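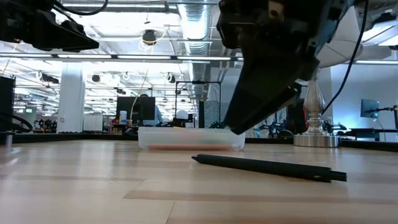
Desk Supplies and Storage Pilot
Second progress report to the Grollwood Fund
Submitted 04/06/2019

1. Where we stand

The pilot is on schedule and under budget. I am less sure that it is doing what the application said it would do, and I would rather put that in writing now than leave it for the final report.

The grant pays for small plastic containers with lids, to be kept at shared worktables so that pens, scissors and other small items are put away between sessions. The application promised less time lost looking for things and fewer repeat purchases. We have some evidence for the second claim. For the first we have mostly opinions, and people's opinions of a storage box tend to be high in the week it arrives.

2. Spending

We have spent $1,663 to date. The largest part went to containers ordered from Keltamov in two styles: a shallow open type and a lidded case. The rest went to pens, markers, scissors and labels, plus $354 for a second delivery that the original budget did not include. The first delivery was short on lids, and the supplier's view is that lids were a separate line on the order form. They were, in small type on the back page. We have asked for a credit and have not heard back.

No money has been spent on furniture. The worktables are the same wooden ones as before, and we still see no case for replacing them.

3. What is in use

Containers are now out at 18 worktables. Thirteen of these have been on the system since December. The others were added after the first report, partly because users asked and partly because we had the stock. I would not read much into the requests. If you offer a free box, you will get requests.

The lidded case is the more popular of the two. It takes scissors and a fair number of pens, and the lid stays attached, so it does not wander off to another table. The complaint we hear most is about the step after opening it. People take the pens out, line them up on the table, and work from the table. The case then sits there taking up the space it was supposed to free.
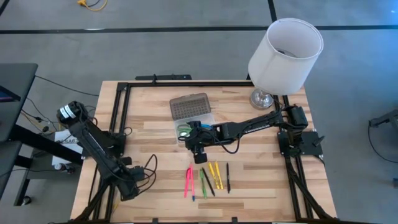
Lidded case open at a shared worktable, with scissors in the tray and pens and markers on the wood in front.

I don't think this is misuse. A row of pens on the table is easier to pick from than a tray with scissors lying in it. But it does mean that the storage only matters at the start and end of a session, and our application described it as something people would work out of all day. That wording was too hopeful and I suggest we drop it.

The shallow open type has done worse. It has no lid, so it can't be stacked when it has anything in it, and it tends to end up holding a single pencil or marker while everything else stays out. The frosted plastic is also a poor choice if the point is to see what you have. You can make out a color and a general shape, and then you reach in and check anyway.

4. Compartments

Fuvora, our partner on the layout side, has argued from the beginning that we should move to trays divided into small compartments. Their reasoning is that a fixed place for each item makes putting away quicker and shows at a glance what is missing. That is sensible for small parts that come in quantity.
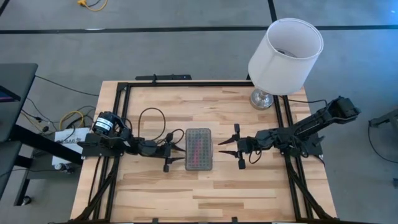

For general desk supplies I remain doubtful. Scissors don't fit in a small compartment, and neither does most of what people reach for. Once a few spaces have been filled with the wrong things, the system is harder to keep up than a plain tray – and someone has to put it right. Fuvora's own written guidance assumes a weekly check at every table. We did not budget for that time and I don't believe it would happen.

My proposal is to keep divided trays for small items only, and to leave the rest in the lidded case.

5. Repeat purchases

Orders for pens and scissors are down compared with the same stretch before the pilot. This is our best result, and it comes with a caution. We bought a good supply of both at the start, with grant money, so of course fewer were ordered afterward. The figures will mean something once the starting stock has run down. I ask that they not be quoted before then.

6. Next period

No further open containers will be bought. Those already out will stay until they break or are handed back. The Skjelbred site, which was due to join next, should receive lidded cases only, and should start with the supplies it already has – otherwise we will run into the same problem with the purchase figures a second time.

We also need a way of measuring time lost that does not depend on asking people how they feel about it. A short timed task at the start of a session, done at tables with and without the cases, would be enough. It needs no extra money, and a draft will come with the next report.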